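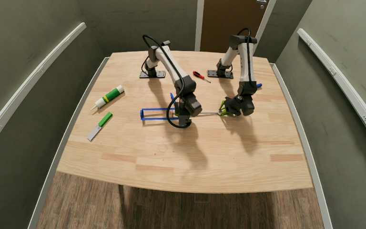

Sim view, both arms at the caulking-gun-like tool, right gripper at the hooked end of the rod

Ticket: right arm pulls early on rod task
Component: Sisar planner, Conov bridge
Status: open, waiting on Gurnitz

Hello all, and thank you for being so patient with me on this one, I know it has been dragging on since April!

With the scene as above, the left arm holds the tool and the right arm should wait for the "grip settled" flag before it starts its pull. In 3 out of 5 runs it doesn't wait. The log shows the right arm's move being sent two control ticks before the flag comes through, and then the left wrist controller complains about a side load and the whole plan is dropped.

Tried so far:
- slowed the pull to half speed: same fault, only later
- moved the screwdriver out of the planning scene, in case it was a collision replan: no change
- went back to the old Stöcker grasp settings: no change, so I've put the new ones back

My hunch (and please do shout if I'm being daft) is that the bridge stamps the flag when it's read and the planner stamps it when it's sent. Could someone who knows the Gurnitz clock code have a look? I've left the logs for all five runs in the usual folder.

Many thanks,
Benedikt Oltmanns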